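How does a robot learn to hold something soft?

Hard things are easy for a robot. A brick stays the same shape when you pick it up. Wool squashes and slips.

At the Rundberg lab, the team wanted to find out whether a robot hand could learn this by practising. They called the project Jallport. The hand has four fingers and a thumb, and every finger has joints in it, as yours do.
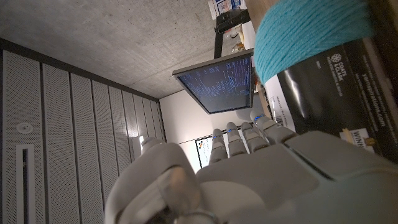 Salma Ouali says people often ask her why the team didn't just tell the robot how hard to squeeze. Her answer is that one number won't do, as a new ball of yarn is firm and a half-used one is floppy.

So the robot practised. It made 2995 tries at picking things up, and a computer kept a record of each one – the good grips and the drops. Then came the test: 50 tries with yarn it had never held before. It dropped the yarn 3 times.

Scientists call this kind of practice 'trial and error'. You used it when you learned to tie your shoelaces.

Next the team will try socks.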